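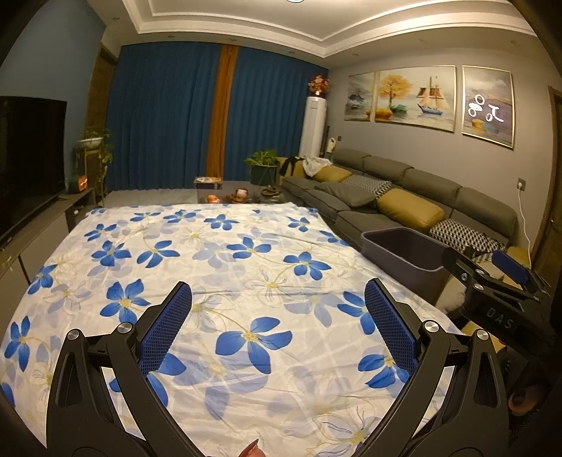 I get a lot of the same questions about the open house we do at our place in Prunham, so I finally sat down and typed up the answers. Short version: we set up a bed in a big living room, we hand you a gripper, and you get to try teaching a robot what housework feels like. The sheet is the white one with the big blue flowers, and the blue rubber pads on the gripper fingers are what you pinch it with. People come in expecting a lab and find a gray sofa and curtains (my favorite part of the day is watching them wonder if they should take their shoes off!).

Do I need to sign up?
Yes please. We take 40 people over the afternoon, in small groups, and the list for March filled up fast. If you can't make it after all, drop us a line so the next person gets your spot.

How long does it take?
Each group gets 30 minutes. You can hang around in the kitchen afterward and bug us with questions, and most people do.

Do I get to try it myself?
That's the whole idea! You squeeze the handle, the fingers close, and you go for a corner of the sheet. It's weirdly hard at first. You don't realize how much your fingertips do for you until you're down to two of them. My first try, I grabbed a fold in the middle and dragged the entire sheet sideways, and I'd been talking a big game all morning.

So where's the robot?
The arm lives over at our Dustard workshop, and we show a video of it during the visit. The open house is about the hand-held part, where a person does the job and the recordings get used for training later. We're aiming for 1000 good sheet recordings before we move on to pillowcases, which I am dreading.

Will my try be recorded?
Only if you say yes on the form. Practice runs aren't kept.

Can I bring my kids?
Sure, ages eight and up can use a gripper with a grown-up next to them. The fingers can pinch, so no poking your sister with it. Strollers are a tight fit between the bed and the sofa, so leave those in the hall.

Is there parking?
There are 2 spots out front and they go early. The lot behind the Milošević bakery is free after lunch, and it's a short walk (past the bakery, so budget for that).

What does it cost?
Nothing. Imenia covers the coffee and cookies.

I missed it. Will there be another one?
Yep, we're planning one for the fall, and I'd like to do towels by then. Send us a note through the contact page and I'll add you to the list. I answer those myself, usually in the evening.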